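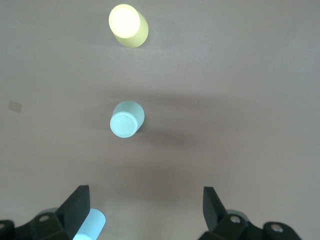

Yellow one and light blue one, on my craft table

Getting pastel cylinders to match?
Posted by Lalit Tripathi - 1 min read

I'm painting little cylinders for my niece's stacking set and the yellow looks almost white on top, but the side is a proper lemon. Same paint! Did I put it on too thin? I have 11 more to do before September.

Semwal
Probably just your light. My lamp does that to every pale color I own - turn it off and look again by the window. The blue one has a pale top too, so I wouldn't repaint anything yet.

Tirnari
Second coat. Always a second coat.

Stornine
Try one by daylight first, then do a thin coat on the top only and give it up to 3 hours before you stack them. Mine stuck together once, what a mess!

Last updated: September
This site uses cookies. Accept / Manage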